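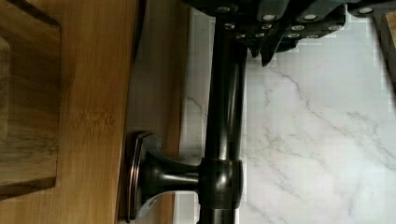 **Kitchen people wanted for robot teaching, November start**

Hi! I'm Irja, and I look after data collection at Etska. We're after people to come and do ordinary kitchen jobs with a robot arm, over and over, so that our learning system has something decent to learn from. You don't need to know a thing about robots. If you can put away the breakfast dishes while holding a conversation, you're most of the way there.

So what's the work? You steer the arm by hand with a pair of controllers and it copies you. Open a drawer, shut it again, pick something up, put it on a tray, move the tray along the counter. Each go is called an episode, and most are over quickly. We've got 3,061 of them so far and we want another 2,000 before the next training run, which is why I'm writing this instead of eating my lunch.

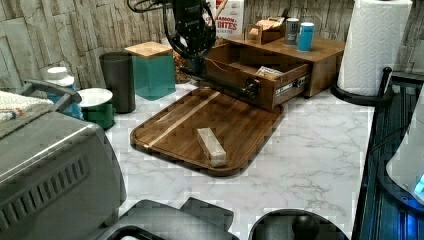

Drawers are my big worry at the moment. The model is pretty good with cans (it loves a can) but it gets muddled by knobs, and it has seen far too many drawers opened by me and Wim, who both pull the same way. I want slow people, quick people, lefties, people who nudge a thing twice before they grab it. If you fumble and recover, wonderful, keep going! Those episodes are gold to us. If you drop the lot, press the red pedal, tell us what happened and start the next one.

The practical bits:

- Shifts are four hours with a proper break in the middle. Two or three a week suits most people, but tell me what you can manage.
- You'll be standing for a good part of it. We have a stool, and the controllers can be lowered if you'd like to sit the whole time.
- Your first shift is all practice and it's paid the same as any other.
- Expect to get through 40 episodes on a normal shift once you've found your feet. Please don't race.
- The kitchen is at our Dikdale site, ground floor, step-free from the car park.

You need to be 18 or over and allowed to work here. Steady patience helps a lot, because some days you'll open one drawer all afternoon while Elibariki shifts the tray a hand's width between goes and mutters at his laptop. Gamers often pick up the controllers quickly, but so did Elsa Savolainen, who'd never held one before she joined us and now trains the new starters.

We record the arm's movements and what its cameras see. Your voice isn't recorded, and your name is kept apart from the episodes. I'll go through the consent form with you before you touch anything, and you can take it home first if you like.

To apply, send me a few lines about yourself and the days you're free. No CV needed, though I'll read one if you've got it handy. Put "Dikdale kitchen" in the subject line or it'll end up with Pentti in accounts.

Irja Kinnunen
Etska
October 10, 2026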